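4.2 Storage baskets and tidying in rented homes
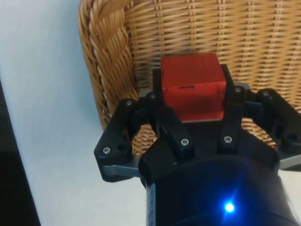
Households in the Stostton sample kept most small items in open containers. Of the 421 homes visited, 384 had at least one woven basket in the main living area, usually on a shelf or beside a seat. Closed boxes were less common and were mostly kept for papers and winter clothing.

Figure 3. Small block and wicker basket on a white tabletop.

Residents were asked in July to list what each container held. The lists came to 2,948 entries after duplicates were removed. Toys and cables made up the largest groups, as Ljungberg also found in the earlier Zedach survey. Items in open baskets were put back more often than items in lidded boxes, but they were also more likely to be mixed with things from other rooms.

Length of tenancy had a weaker effect than expected. Tenants who had moved within the past 2 years owned fewer containers – mainly baskets brought from the last address – and used them for a wider range of goods. Bošković reports the same pattern for furnished apartments, although that study left out homes with children.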